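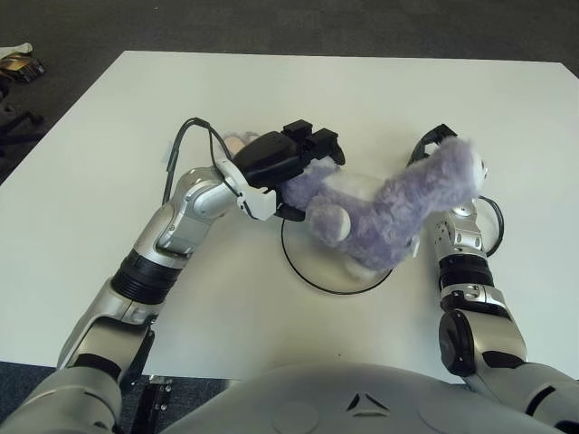

4. Getting the Animal Ready for Display

Read this section through once before you start. It is short, and the people who skip it are the same people who write to us about necks.

Your Flitness plush has spent its journey to you folded into a carton that was designed by someone who cared about freight rates. It will look tired. Give it the steps below before you decide that you have been sent a bad one.

You will need:
A flat, smooth table, cleared
The round display base
A soft-bristled brush (a clean baby's hairbrush is fine)
A damp white cloth
Patience, not included

4.1 Setting out

1. Wipe the table and let it dry. Light-colored plush picks up whatever was there before it, and breakfast is hard to get out of white fur.

2. Lay the base flat in the middle of the table. Either side may face up. Edeltraud Ortner, who designed it, maintains that there is a top and a bottom. We have looked.

3. Place the animal on its side across the base. Do not stand it up yet. It is not ready, whatever it tells you.

CAUTION: Never lift a long-necked animal by the head. Support it at the body and steady the head separately. The neck seam will take 500 grams of pull, and a cheerful four-year-old can manage a good deal more than that.

4.2 Waking up the stuffing

4. Take hold of the hindquarters and squeeze gently, then let go. Repeat, working forward toward the shoulders. You are breaking up flat spots in the filling. Stop when the body feels even.

5. Move on to the neck. Roll it lightly between your palms, starting at the chest and ending just behind the ears. Do not wring it.

6. Pull each leg straight and press the foot flat against the table for a slow count of ten. Feet that curl under are the usual cause of an animal that keeps lying down in company.

NOTE: Llamas and alpacas (models 400 and up) are filled more firmly in the neck than in the body. This is deliberate. The early ones weren't, and spent their lives looking at their own knees.

4.3 Brushing

7. Brush with the pile, from head to tail. Use short strokes. Two-color animals should be brushed one color at a time, white patches first, so that loose purple fibers don't end up where they will show.

8. Turn the animal over and do the other side. Most owners do only the side that faces the room. We can't stop you.

9. Go over the face with the damp cloth only. No brush, and no soap.

CAUTION: Do not use a hair dryer. The fibers begin to clump well below the temperature at which you would notice anything wrong, and they do not unclump. If you have already used a hair dryer, see section 9, "Things We Can't Fix."

4.4 Standing it up

10. With one hand under the belly and the other at the chest, raise the animal onto its feet in the center of the base. Spread the back legs slightly wider than the front.

11. Let go of the chest first. Wait. Then let go of the belly.

12. If it leans, move the feet. If it still leans, go back to step 4 and this time do all of it.

13. Turn the head to the side you like. It will hold a slight turn. It will not hold a look over the shoulder, despite the drawing on the carton, which was done before we had an animal.

NOTE: The base is rated for 1400 grams. Every animal in the Wiston range weighs less than this. Two animals on one base may not, and will fall out with each other anyway.

4.5 Fluff on the table

A few loose tufts after the first brushing are normal. They are trimmings left in the pile at the factory, and the animal doesn't miss them. Pick them up before you let the cat in.

A tuft that is still attached at one end should be snipped level with small scissors. Don't pull it. If you find a gap in a seam, stop brushing and order repair kit 3345, which contains a curved needle, matching thread in two shades, and instructions by Tomomi Shimada that are a good deal more polite than these.

Continue to section 5, "Washing, and Whether You Should."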